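List home | Threads | Authors | Search | Subscribe | Help

Subject: Re: Lesard fingers letting go of small adapters
From: Rutilio Espinoza
Date: 26/02/2026

A grip that fails only on some parts is usually two problems on top of each other, and we had both in the Mudbridge cell until last September. I have put your message below and will go through it in order.

> We took over a Stuvberg arm with the Lesard two-finger gripper and a
> wrist camera. Large parts are fine. Small power adapters and cube
> sockets slip or turn when the arm lifts. I raised the grip force twice
> and it helped for a day. The pads do not look worn to me. Also the
> camera seems to aim a little to one side compared with last month,
> but nobody here has touched it.
> Two questions. How often do you change pads, and do you zero the
> fingers before or after the camera?
> We are on the Akanda controller if that matters.

Put the force back where it was before you do anything else. More force on a pad that has gone smooth pushes a cube out of the grip, and a rounded corner makes it worse. It also loads the finger mounts, so you end up chasing a zero that moves.

On the pads: we change them at 3000 grips, both sides together, even if one looks fine. The counter on the Akanda does not know which gripper is fitted, so we write the count on the cabinet door when we swap. A mesh face can look good from the front and have no bite left. Run a fingernail across it. If it slides without catching, the pad is done. Also look at the top edge of the finger, because the edge gets scuffed by the bench long before the face does. Scuffs there do not matter unless there is a burr. If there is, take it off with a fine file and wipe the dust away.

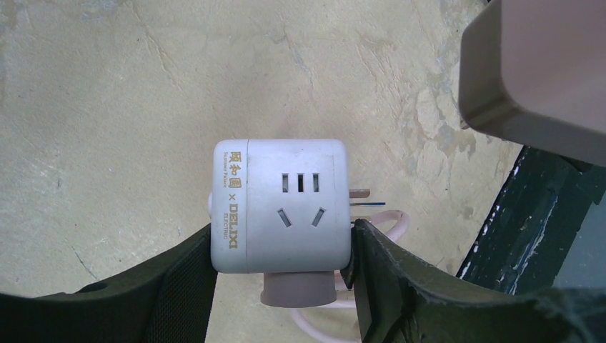 Cube socket held between both fingers. The plug prongs stick out on the right finger's side.

Anything that sticks out of one face needs to be thought about when you pick the grip. If a finger comes down on a prong, the load goes through the prong and the cube will turn the moment it leaves the bench. We teach two grips for every part of this type and let the operator choose. It is slower to set up, but we stopped getting the turning fault on cubes.

Then zero the fingers. To answer your second question, we do the fingers first and the camera after. The order we use:

1. Arm at the service pose, gripper empty, air or motor power off according to your model.
2. Wipe both pads with a dry lint-free cloth. No solvent on the mesh, it lifts the adhesive.
3. Check the finger screws by hand, then with the torque driver.
4. Power on, close slowly until the pads touch, and store that as zero.
5. Open fully, close again, and read the position. If it has moved, go back to the screws.
6. Only then open the camera page and redo the offset.

Step 5 is the one people skip. On our gripper a loose left mount gave a good zero the first time and a bad one the second time, and I spent a whole shift in the camera settings before I tried the screws.

Cables are their own subject. A cord that is not tied will find its way under a finger sooner or later, and the gripper reports a grip on the cord as a good grip. We tie anything with a long cord into a bundle before it goes in the cell. A loop can still end up lying over a finger, so the approach has to come in high enough to clear it. Ours stops 200 mm above the bench and then goes straight down.

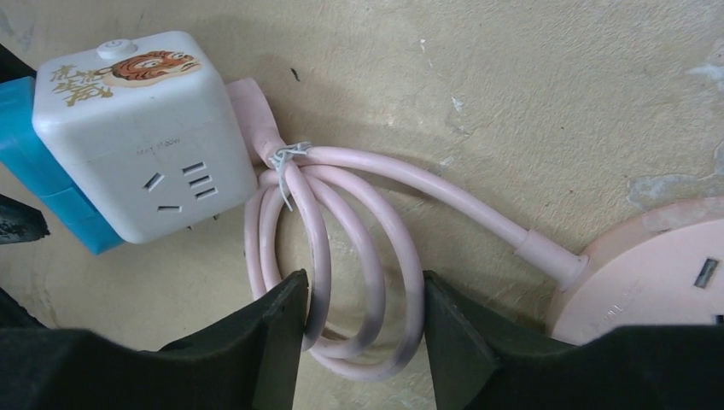 Pink cord tied under the plug, with the lower loops between the open fingers.

If you get a false grip alarm with tied cords, look at parameter 151 on the Akanda (minimum closed width). Ours came set so low that a single strand passed as a part. Raise it in small steps and test with the thinnest thing you really need to pick. Write down the old value first.

The bench itself needs less care than people think. Ours is scratched and stained and it makes no difference to the grip. What does matter is where things sit. Hand tools go to the back or against the wall, coiled cables stay out of the path the fingers take down, and long pipe work gets its own approach so the wrist does not come in over a fitting. I would rather have a full bench with everything in a known place than a bare one where people leave a wrench for a minute.

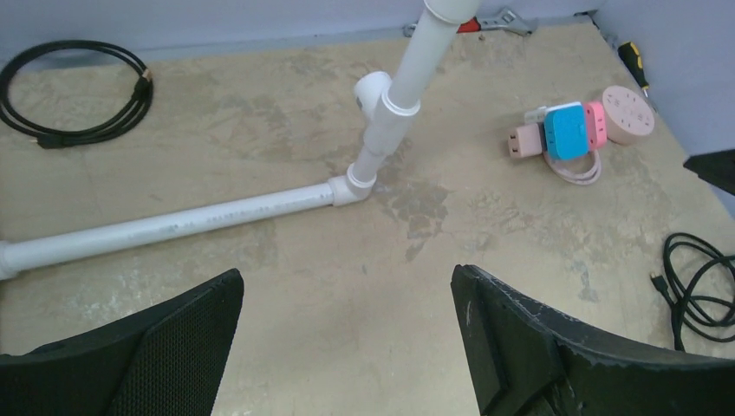 Rutilio Espinoza
Cell technician, Mudbridge

PS - I sent this to myself first and saw that I had not answered the part about the camera aim.

If nobody has moved it, check the bracket before you redo the offset. The bracket on the Stuvberg wrist is held at one side only, and it can creep when the arm runs fast moves all day. Put a straight edge along it with the arm parked. Then look at both fingertips in the camera view with the gripper fully open. They should come in from the two lower corners about evenly. If one takes up a lot more of the view than it did last month, you have a bracket or a finger that has shifted, and a new offset will only hide it for a while.

We keep one saved view per cell, taken after a good setup, and compare against that. Use the same pose and the same opening every time or the comparison is worth nothing. 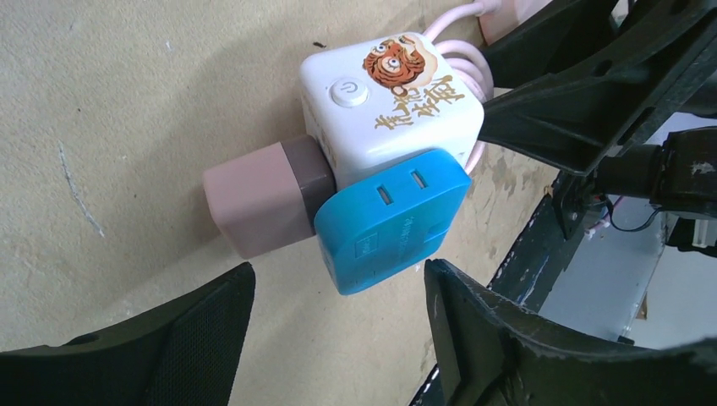 While the covers are off, follow the small wires through the wrist with your finger and turn the last joint by hand if your model allows it. They should move freely at both ends of travel. A wire that goes tight at one end will pull on its connector, and the fault you get from that looks a lot like a weak grip - the force reading drops out for an instant and the fingers relax. We lost most of a week to one of those. Reseat the connector and leave a little more slack on the moving side. Do not fix it with a tie pulled hard against the bracket, that just moves the sharp bend somewhere else.

After all of it, run nearly 200 test grips on the part that gives you the most trouble before you hand the cell back. Twenty is too few, our slip used to show up only after the pads had warmed a bit.

If the cubes still turn after new pads and a clean zero, send the pad part number and the value you have in 151 and I will compare them with ours.

Rutilio

Previous message | Next message | Reply to list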